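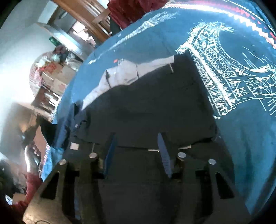 Ticket: Right finger stops short of full close on hand-held gripper
Opened by: Loïc Millet
Assigned: Märta Midtbø
Status: open, workaround in place
Build: Rarier hand-held, shared workshop, bench by the window

Report (Loïc)
On dark clothing the fingers close on the top layer and lose it during the lift. Left pad arrives first, right pad lags. Seen on the black garment over the blue cloth. Thin cotton is worse than fleece. No error in the log. Trigger reads full travel.

Märta
Is the lag there with nothing between the pads?

Loïc
Yes, but smaller. Gap at the tips is 2 mm with the trigger fully pulled. Should be zero.

Märta
Check the four joint pins before touching the software. If a pin has walked, the arm on that side will bind near the end of its travel. Also check that both pads are seated. They are a push fit and can ride up.

Loïc
Pads reseated, no change. Outer right pin was tight in its hole. Pulled it, cleaned the hole with a 3 mm reamer, put it back with a drop of light oil. Gap is gone when empty. On the black garment I now get a full lift in 7 tries out of 10. Before it was 2.

Ruth Bedoya
Had the same on the Pometti build in August. The pin was fine there. The linkage had been printed flat on one side and on edge on the other, and the two arms flexed differently under load. Which way were yours printed?

Loïc
Don't know. Yannick Rey printed them. Asked him.

Märta
The remaining failures could be approach angle. Try pinching at a fold or seam. Log the trigger position for each failed lift and attach the file.

Dec 23, 2020, Loïc
File attached. Trigger is at full travel in every failed lift, so it isn't the trigger. Yannick says both arms came off the same plate, same orientation. Using folds only for now. Spare pins ordered from Hoarau. Leave this open until they are fitted.

Contact the workshop | © Tutell Shared Workshop | Back to top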